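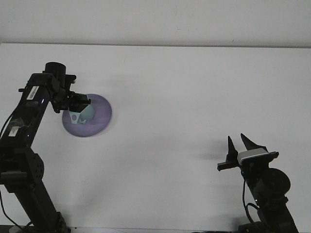

Domnica Gavrilă wrote to us that she had knitted the same dishcloth pattern for years and never once blocked it, and wanted to know whether she was supposed to.

By Mirthorpe Yarn Desk
October 1, 2024

The short answer is no. Cotton dishcloths get washed so often that blocking makes little difference. What does matter is the yarn and the needle size.

We knitted samples in Bomham cotton, which comes in 50 gram balls. One ball makes a cloth with a little left for a hanging loop. Cast on 50 stitches if you want a large one. Garter stitch is the easiest and lies flat. Seed stitch takes longer and scrubs better. 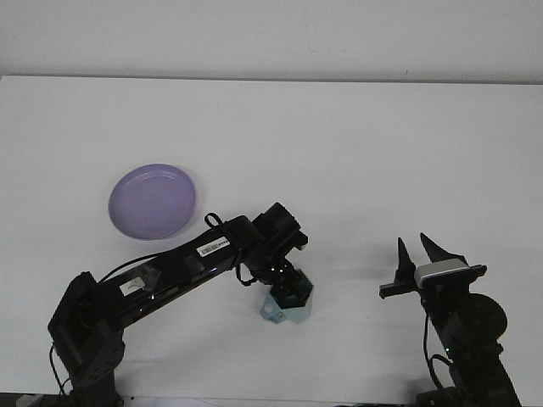
Go down a needle size if your cloths stretch after a few washes. Slip the first stitch of every row for a neater edge, and weave the ends in diagonally, at least 2 inches each way. Dark reds can bleed, so wash them alone the first time.

Anyone knitting for December gifts should start now. A pair of cloths tied with kitchen string makes a good present, and mixed stripes will use up the short lengths in your yarn basket.

Contact the editors | © 2024 Pulside Crafts | Back to top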